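Setting up the two-arm sorting task for the club bench

3 Jun 2019
By the Umero Robotics Club build group

These notes cover the can sorting task used in the second half of the student course. They assume the arms are already bolted to the frame and that you have finished the single-arm exercises. Allow one evening for the set-up and a second for the first recorded runs.

Before you start

Check that the bench power is off at the wall. Look over both arms for loose screws at the base and at the gripper, as these work free after a few sessions. Each arm has 7 numbered cable ties. Replace any that have snapped, and leave enough slack at the shoulder for a full turn - a tight cable will pull the reading off before it stops the arm.

1. Clear the bench

Take everything off the wooden top that is not part of the task. Wipe it down and let it dry. Crumbs and bits of tape under a can are enough to tip it when the gripper closes.

2. Power up and home

Switch on the left arm first, then the right. Start the Hovov control program and wait for both arms to report ready. Run the home routine one arm at a time. If an arm stops short of its home position, switch it off, move it by hand to the middle of its range and try again. Error 1747 means the two arms have been given the same address. Change the right one in the settings file and restart.

3. Set the speed limit

New groups work at 40 per cent speed. Do not raise this until the task has run ten times in a row without a knock. The limit is set in the Sarantis file for each arm, so it has to be changed twice.

4. Place the cans

Use empty drinks cans in two colours, grouped in a block towards the far side of the bench. Keep cans of one colour in the same column. Full cans are too heavy for the grippers at this setting and will slip. Dented cans should be thrown out, as the fingers close on the dent and the can turns.

5. Teach the positions

Move one arm at a time. For each can, record a point well above it, a point at gripping height and a point above it again. The middle of the bench is shared space, and only one arm may enter it at once. The Pestau script checks for this but it reads the recorded points only, not the path between them, so watch the elbows on the first run.

6. First run

Run the program with the grippers held open and a hand on the stop button. Then run it with one can, then with the full block. If a can falls, stop, stand it up and start again from home. Do not reach in while either arm has power.

Write down the date, the speed and the number of cans moved in the log book. Groups entering the December competition need almost 2 full pages of log entries before they can book the test bench.

The bench top can be marked with pencil but not pen, and masking tape should come off at the end of each session.

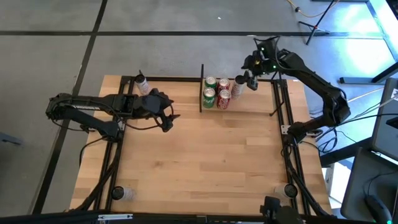

Contact the build group | © 2019 Umero Robotics Club | Back to top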